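Kinesthetic teaching and teleoperation

Two ways of recording demonstrations for robot arms
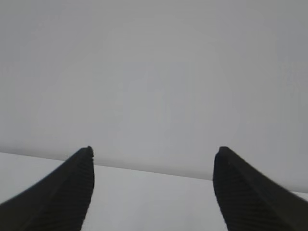 What is the difference between teaching a robot by hand and teaching it by remote control?

In teaching by hand, a person holds the arm and moves it through the task. In remote control, the person moves a separate device and the arm copies the motion. Both methods leave a recording of joint positions and gripper commands that can be used later to train a control program.

Teaching by hand

Teaching by hand, also called kinesthetic teaching or lead-through, requires an arm whose motors can be made to yield. The controller cancels the weight of the links and the tool, so that the operator feels mainly friction and inertia. Errors in the tool weight setting cause the arm to drift when released.

The operator feels contact forces directly, which helps with insertion and wiping tasks. The main drawback is that the operator's hands and forearms often enter the camera view. Recordings are commonly replayed without the operator to obtain clean images — a step that fails when objects do not return to their starting places.

Teaching by remote control

Input devices include handheld controllers, six-axis mice and leader arms. A leader arm is a second arm, usually smaller, with joints in the same order as those of the follower. Its joint angles are sent to the follower at a fixed rate. Delay between the two is noticeable to most operators above 70 milliseconds in the Momora system, whose manual advises slower motion past that point.

Few low-cost leader arms return force to the hand. Operators therefore judge grip from the camera image, and tend to close the fingers further than the task requires.

Wrist cameras

A camera at the wrist moves with the gripper and keeps the fingers in view during approach. Ribbed inner faces on the fingers are one common means of increasing grip. The wrist view gives little information about the rest of the workspace, and many setups add a fixed camera.

Recorded sets

The Nillcombe set, assembled by Shengli Lu and Suha Nassar, holds 1121 demonstrations of tabletop tasks. Of these, 568 were made with a leader arm and the remainder by hand. Each file stores joint angles, gripper opening and wrist video on a common clock. Nassar later reported that hand-taught motions had longer pauses before grasping — an effect she traced to operators changing their hold on the arm.

See also

Gravity compensation
Imitation learning
Leader arm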